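Features > Automation > On Trial

We use cookies to remember your preferences and to count our readers. By continuing to browse you accept this. Manage settings

The Robot Will See Your Tray Now

Jerura will rent you an arm that sets tables, and it has strong views about your crockery

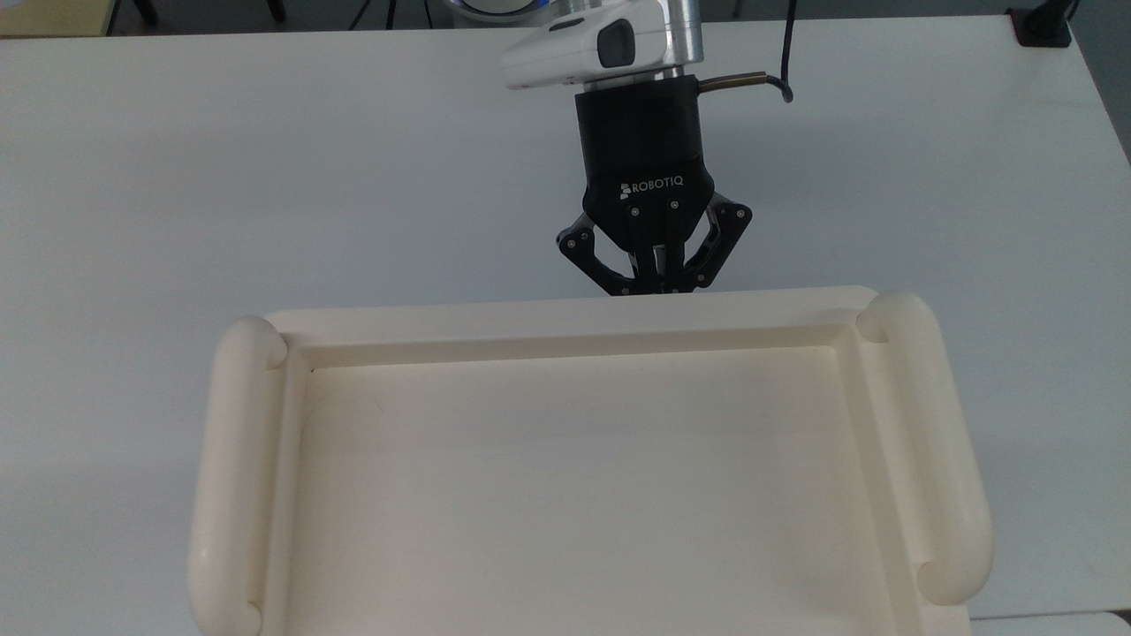

DAMMONT, November

The first thing you learn about renting a robot is that it arrives with homework. Jerura, which will lease a robot arm to any business with a flat surface and a tolerance for paperwork, sends a 30-page booklet ahead of the machine. Eleven of those pages concern trays.

I had assumed a tray was a settled matter. You put things on it, you carry it, you drop it in front of the head of accounting. But the service I had come to try is called Tiravgate, and what it sells is tray loading: cup here, plate there, napkin somewhere near the plate, over and over, in kitchens that send out the same breakfast to a great many people who didn't choose it. Hospitals, mostly. Conference hotels. One cruise line that asked not to be named, possibly on account of the breakfast.

The setup is plain enough. The arm hangs its wrist over a white table, with a camera housing mounted on the front and a black two-finger gripper below, ROBOTIQ printed across the front of it in white capitals. Under that goes the tray, a big cream plastic thing with fat rounded handles at either end. It looks like something you'd be handed with soup on it after an operation.

Bautista Saavedra runs the Dammont showroom and has the calm of a man who has watched a lot of cups fall over. He let me do the setup myself, on the grounds that customers have to. The booklet calls this "onboarding your tray." You lay the tray down, tell the software which way is up, and let the arm take a look at it from several heights, like a cat deciding about a cardboard box. Then you do it again, having put the tray down backward.

"Everybody does that," Saavedra said. I didn't believe him, but I appreciated it.

Onboarding took me 17 minutes. The sales sheet says 11. I put the difference down to the backward business and to a stretch in which I read the word "fiducial" four times in the hope that it would start to mean something. (It's a sticker.)

After that, things went better than my mood deserved. The gripper picked up a cup, carried it across, and set it down with the sort of care I reserve for other people's babies. It did the plate next. It did the napkin third, and the napkin was a disgrace, landing half on the plate with one corner pointing at the ceiling. Saavedra straightened it without comment. The booklet has a section on napkins which advises, in so many words, against napkins.

I ran 20 trays that afternoon. Most came out fit to serve. Two had cups parked so close to the rim that I wouldn't have wanted to carry them down a corridor, and one stopped halfway while the tablet asked me whether I was "satisfied with the current object." I pressed yes. It wasn't the moment for a frank talk.

Speed is where you have to squint. A decent kitchen worker would lap this machine and have time left over to complain about it. Jerura's answer is that the arm doesn't mind four in the morning, and anyone who has tried to hire for four in the morning will see the force of that. The rental runs month to month, and the price includes a technician who visits when asked and, according to one customer I spoke to, also sometimes when not.

That customer is the kitchen manager at Ledesma, a residential care home on the far side of Dammont, where a Tiravgate unit has been loading breakfast trays since spring. She likes it. She'd like it more if it could do toast. Toast, she told me, comes in too many shapes, and the arm holds each slice as though it had been told something upsetting about it. So a person does the toast, and the robot does the crockery, and on Wednesday, when it's boiled eggs, the robot is switched off altogether.

My own complaints are smaller. The tablet goes to sleep after a few minutes and forgets what you were doing. The cable beside the wrist curls and runs straight up I kept wanting to tidy. Swapping to a different tray means onboarding all over again, so if your kitchen has collected its trays over the years from whoever was closing down, you'll need to buy a matching set, and Jerura will be happy to sell you one.

Would I rent it? If I had a few hundred identical breakfasts to get out and one sort of tray to put them on, I'd at least take the trial month. For lunch I'd wait. Saavedra says soup is coming in the next software update, and he asked me to stand a little farther back when I come to see it.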